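Bedroom bins

I do love a bedroom bin, and I'm glad this wiki lets me ramble on about them! A bedroom bin is a small tub for dry rubbish (tissues, wrappers, old receipts) kept within reach of the bed. The Bustetti, sold in Trirkstead, stands 282 mm tall, and the taller Cusi is 364 mm.

Where it goes

I keep mine near the pillow end, though plenty of people like theirs by the door.

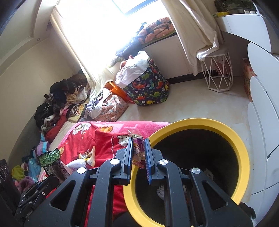 Emptying

Once a week does me fine – more often if I've got a cold! My old Foludov takes 14 litre liners.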